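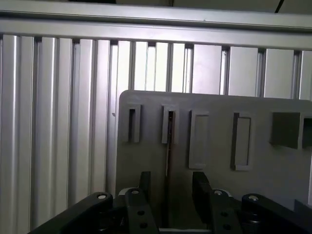 The slot board, and other garage news

I've finally got somewhere to put the flat things. Anybody with a shed or a garage will know the flat things. Scrapers, feeler gauges, rulers, spare blades, that odd bit of plate you kept because it was exactly the right thickness for something once. They don't hang on hooks (no hole, or the hole's at the wrong end) and in a drawer they slide under each other and breed.

So the answer, at my place anyway, is a grey board with slot holders on the front of it, standing up against the aluminium. Regular readers will remember the aluminium! I bought a pile of extrusion lengths from a bloke's clear-out last September and stood them all up side by side as a sort of wall, meaning to cut into them as I needed. I've cut two. The rest look so good in a row that I keep buying timber for jobs they'd be perfect for.

Anyway, the board. I rounded the top left corner after catching my elbow on the square version, and then couldn't leave the grey alone. The colour's a Liken one, matte, and I went back and forth over it for ages because the garage is already very silver and I was worried the whole end would look like the inside of a fridge. It's a fair bit darker than the metal though, so your eye goes straight to it. I'm really happy with the matte. Gloss would've shown every fingerprint and I've got permanently grubby hands out there.

The holders are the fun part. I started with the narrow ones over on the left, little upright frames with a deep slot down the middle, and I got the slot width wrong so many times that there's a shoebox of rejects under the bench. Too tight and you're wiggling the thing out with both hands. Too loose and whatever you've put in leans over like it's had a few. What I ended up doing was wrapping masking tape round the thing I wanted to store, one layer at a time, and making the slot to fit the taped-up version. Take the tape off and there's your clearance. I wish I'd thought of that in week one, but there you go.

The long dark one hanging out of the second holder is my favourite at the moment. It's so thin that I used to lose it constantly, usually by putting it down on something equally dark, and now it just lives there with its whole length down the face of the board. I can grab it without looking. The first slot's meant for its mate, whenever that decides to turn up. (Last known location: the ute.)

The wider one further along is a different idea altogether, more of a shallow tray turned on its side with a rim round it. I was going to make everything a slot and then realised that some stuff wants to sit in a recess where you can see the face of it. I'm still fiddling with this. The rim throws a bit of shadow in the light I've got out there, and I quite like that because it makes the edge easy to pick out, but I might go a smidge shallower on the next one.

Costs, for those who always ask: the board was an offcut from Skosach, $46, and I had to sweet-talk them into trimming it square before I went and un-squared it. Screws I already had. I did look at the Steltska ready-made panels, which are lovely, but by the time you've added the holders you want you're up over $200 and you still don't get a choice of slot. If you've got more money than evenings, go for it!

A couple of things I'd do differently. I'd mark the whole row out before fixing anything, because I eyeballed the first holder and then had to make everything else agree with it. I'd leave more space between the narrow ones too, as my fingers aren't getting any slimmer. And I'd sand the insides of the slots before mounting them. Doing it afterwards with a strip of wet-and-dry wrapped round an icy pole stick took me 5 nights and most of a podcast series.

Next up is the drill bit situation, which is dire. Somebody in the comments last time suggested a Šimkus rack and I've been looking at the pictures of it over breakfast ever since. If you've got one, tell me whether the small bits fall through, and whether it'll go on a vertical board or wants to sit flat. I've got board to spare and very little bench.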